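9/24/18

Natural dye bench, continued from the last page. I have more to say than I thought I would when I sat down with my tea, so whoever reads this after me, please be patient with it.

The madder pot finally came out the way I have been hoping for all summer. I used the last of the Cuvora ground root, which I had been saving in the back of the cupboard like a squirrel, and I kept the heat lower than I ever have before. The pot never went over 62 on the Celsius dial, and it sat there the whole afternoon while I did the dishes, wound skeins and answered mail. What came out is a proper warm red on the wool and a softer brick color on the cotton. The cotton is still behind the wool, of course, as cotton always is, but the gap is smaller than it was in the spring and I am very pleased with it!

For the record, the fiber weighed in at 544 grams dry, wool and cotton together, and I used an equal weight of root. Alum mordant on everything, from the big tub with the Kirkeo label, and a pinch of cream of tartar for the wool only. The cotton had its tannin bath first and then the alum, and I left it to rest overnight between the two. I have skipped that rest in the past when I was in a hurry, and I would rather not look at those napkins again.

Andor Pap came by with a jar of chalk and the opinion that our tap water is too soft for madder. He has been saying this since I met him, and I have been nodding politely for just as long, but this time I let him stir a spoonful into the second pot. He was right, and I have told him so, and now it is in writing too. The skeins from the chalk pot lean toward true red, and the ones from the plain pot lean toward orange. I like both, to tell the truth, and the orange would make a lovely hat, but if anyone wants the red they should put the chalk in before the root and give it a good stir until it stops clumping on the spoon. 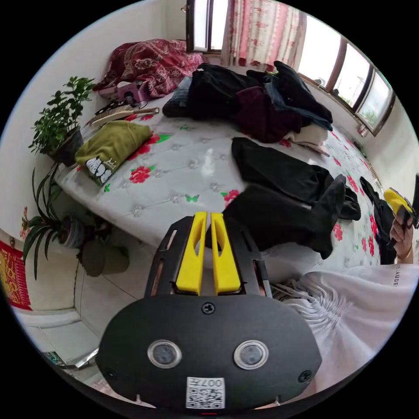
Can the same madder bath be used a second time? It can be used again for paler shades, as long as the root stays in the pot and the new fiber has been mordanted just like the first. I got a good salmon from my second round and a kind of faded peach from the third, and after that I gave the sludge to the compost.

I want to write something down about rinsing too, while my hands still remember it. Madder lets go of a lot of loose bits, and they get into everything. My habit was to rinse right away under the tap, which is a mess and wastes a great deal of water. What I did with this batch was hang the skeins up with the crumbs still in them, let them dry all the way through, and then take them outside and shake them like a rug. Most of the root simply fell off onto the grass. Then one wash in the Mutow soap, which is gentle and doesn't smell of much, and two plain rinses in the bucket. The water ran nearly clear by the second one.

The indigo vat is a sadder story. It has gone a dull blue all the way down, with no coppery skin on top, and the test strip of cotton came out the color of an old dishrag. I warmed it up, fed it some fructose and a little more lime, put the lid back on and left it alone – leaving it alone is the part I am bad at. If it hasn't turned yellow-green underneath by the time somebody opens it next, please feed it once more before giving up. I have brought worse vats back than this one, and good indigo is too dear to pour away in a temper.

The swatch book needs attention. Mitsotakis-Vlachou sent back the cards they borrowed, all in good order, and they very kindly added their own weld yellows at the back with the recipes pinned on. One of those yellows is so bright it looks as if it were plugged in. I would love to try it over the failed indigo strip and see if we get a green out of the thing after all. The book stands at 1,202 cards now, going by the number on the last one, and the binding is not happy about it. I have tied it shut with a bit of the orange yarn.

Light test: 2 strips of the new red are taped in the south window, half of each under cardboard. Please don't move them, even to wipe the sill. I'll take them down at the end of September, if I remember, and tape them in on the facing page.

Still to buy: more root, pH strips, a new wooden spoon for the walnut pot, string. The lid of the small steamer is at my house, and I will bring it back.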